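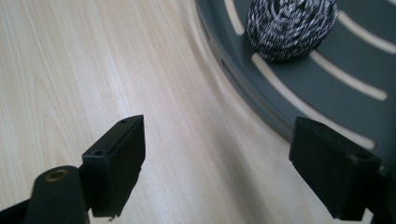

# Fodavach: a data card for sink-side clutter

4 min read

Fodavach is a set of 900 photographs of the small things that live beside a kitchen sink: scrubbers, brushes, soap, and the trays and dishes bought to stop them wandering. If you hoped for copper pans, try elsewhere.

## What's in it

- steel wool scrubbers, on and off trays
- sponges in every stage of decline
- round trays, slotted or plain
- 50 plugs, which got out of hand

## Labels

Each photo has one label for the thing and one for what it rests on. A scrubber on a tray is `scrubber / tray`, even where wood shows through the slots. Banditz, our first labelling scheme, called that `scrubber / table`, and the arguments lasted most of January. Old Banditz files won't load and we don't miss them.

"Tray" covers anything with a rim and a flat floor. Soap dishes with ambitions go under `dish`.

## Known problems

Around 100 labels still confuse steel wool with the plastic sort. Pale worktops are over-represented – blame fashion. The Drarnitz folder has duplicates; delete whichever you like less.

## Changes

11th February: Petkov split merged back in. Plugs capped.

Shares: 50

**Comments (3)**

**mopbucket:** Is a saucer a tray or a dish?

**teatowel_b:** Dish. Read the labels bit.

**mopbucket:** I did. It has a rim.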